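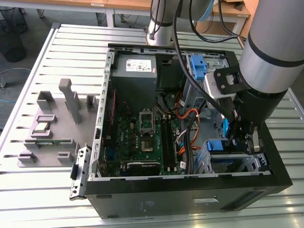

Chapter 9
Learning to Put Computers Back Together

When I started in this field I thought the hard part of assembly was grabbing things. I spent most of a year on grabbing things! Then Aileen Umali, who had the desk across from mine at Durkalia, asked me to put a memory module into a desktop PC with my eyes closed, and I sat there scraping the thing along the slot like a fool for two minutes. I've been thinking about contact ever since, and this chapter is where you get to think about it too.

In Chapter 8 we planned paths through free space and treated touching anything as a failure. Now we want to touch things, on purpose, and keep moving while we do it. The running problem is the Tirport task: the computer tower lies on its side, the parts wait in a fixture next to it, and the robot has to get a processor, a memory module and a hard drive from the fixture into the case. Each part is fussy in its own way. The processor wants to be placed flat and square and then left alone (please don't push). Memory wants a firm push, but only once it's lined up. The drive is mostly a problem of reaching into a crowded box without snagging a cable on the way.

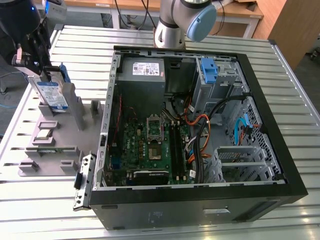 The method we'll build is the one Zlatko Karagiannis and I wrote up in January 2021, minus a couple of mistakes I'd rather you didn't repeat. You start with 200 demonstrations, in which a person steers the arm through the task, and you train a policy on both the camera views and the forces at the wrist. Then you let the policy try, and have the person step in only when it gets stuck. Those corrections turned out to be worth far more to us than another pile of clean runs, and Section 9.4 goes into why I think so (Milagros Belmonte disagrees with me, and her argument is in the notes at the back).

You'll need the force control material from Chapter 6, so go back and skim it if the word "compliance" makes you nervous. The exercises use the Brendby simulator, and the long one at the end takes 2000 training steps, so start it before lunch.

9.1 What the wrist feels

Let's begin with the memory module, held just over its slot and tilted a hair to one side.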